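4. Mise en place de la cellule de saisie Nudeck

4.1 Préparation de la table

La présente section s'applique au poste Plititz équipé de la pince à main Nudeck. Toute intervention doit être consignée dans le registre Rinasov.

1. Fixer le fond de tissu noir derrière la table et laisser les pans latéraux retomber de chaque côté.
2. Disposer les objets conformément au plan de table.
3. Dégager l'avant du plateau avant toute prise en main de la pince. 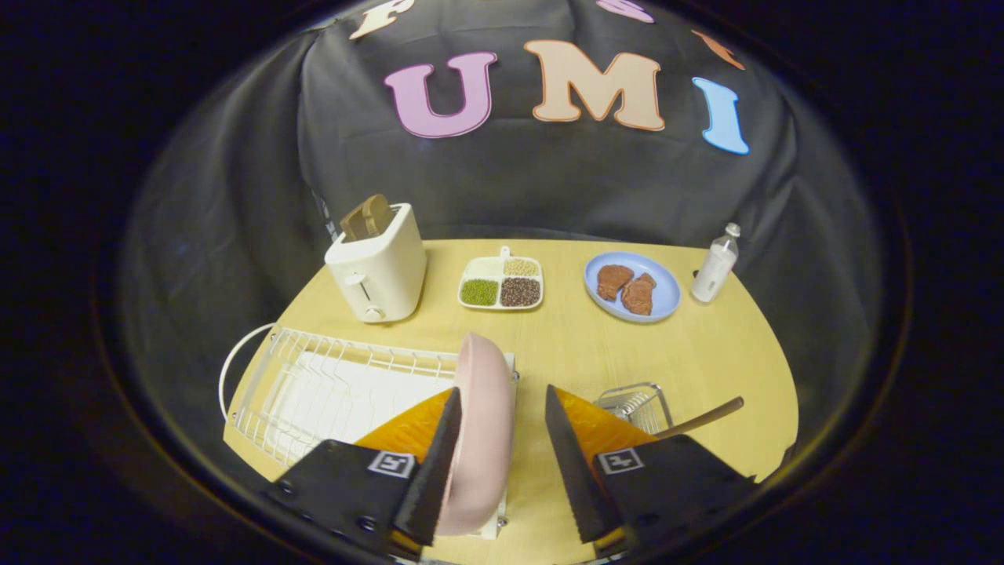
L'ouverture des doigts se règle à partir de la position de repos. Relâcher entièrement la gâchette, attendre la stabilisation de l'affichage, puis valider la valeur maximale. Les deux marqueurs carrés noir et blanc, un sur chaque monture, doivent rester visibles lorsque les doigts sont écartés, y compris lorsque l'un d'eux s'approche d'une pièce posée sur chant, comme le bol rose à l'extrémité de l'égouttoir.

Attention : ne jamais nettoyer les marqueurs au solvant. Utiliser un chiffon sec non pelucheux.

4.2 Contrôle des doigts

1. Vérifier le serrage des vis du boîtier.
2. Examiner le bord denté de chaque doigt. Remplacer les deux doigts ensemble en cas d'usure.
3. Contrôler l'assise des patins nervurés, sans tirer sur leur pointe.
4. Refaire l'étalonnage de l'ouverture (voir 4.1).

Remarque : le remplacement préventif des patins est prévu tous les 2000 cycles. La référence des pièces figure dans le catalogue Mudaliar, page 46.
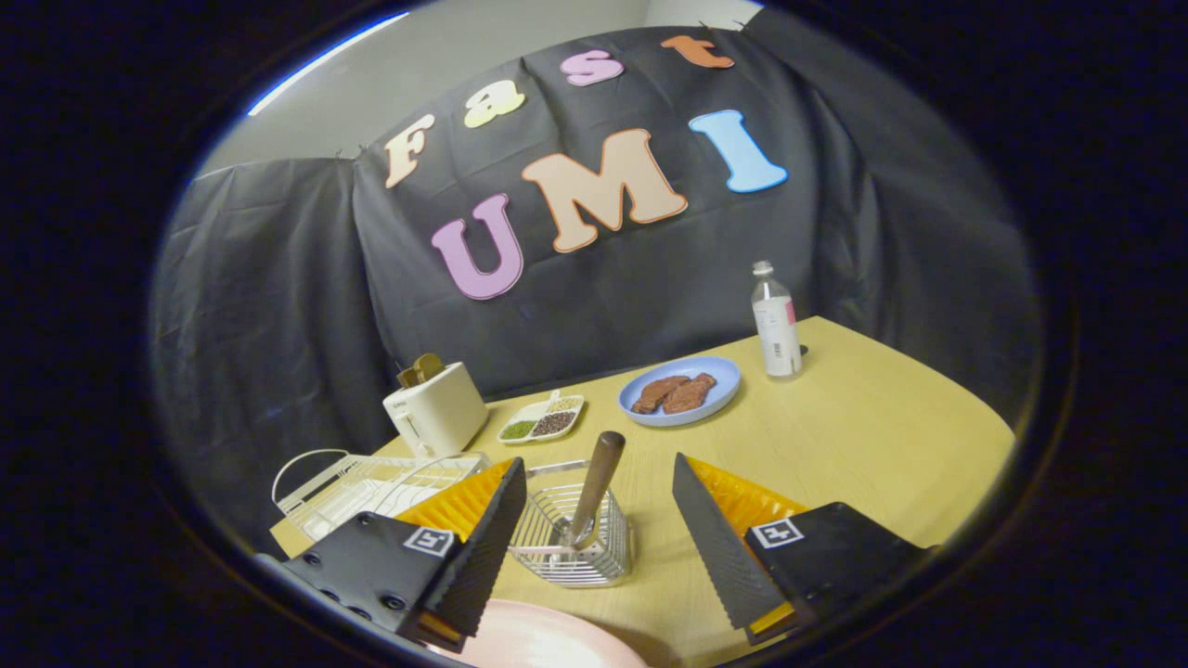 Figure 4 – Doigts de la pince de part et d'autre du porte-ustensiles en treillis métallique.

En cas d'écart persistant après étalonnage, suspendre l'utilisation de la pince et s'adresser au responsable du poste, Hryhorii Fedoruk.

Révision du 27 mars 2022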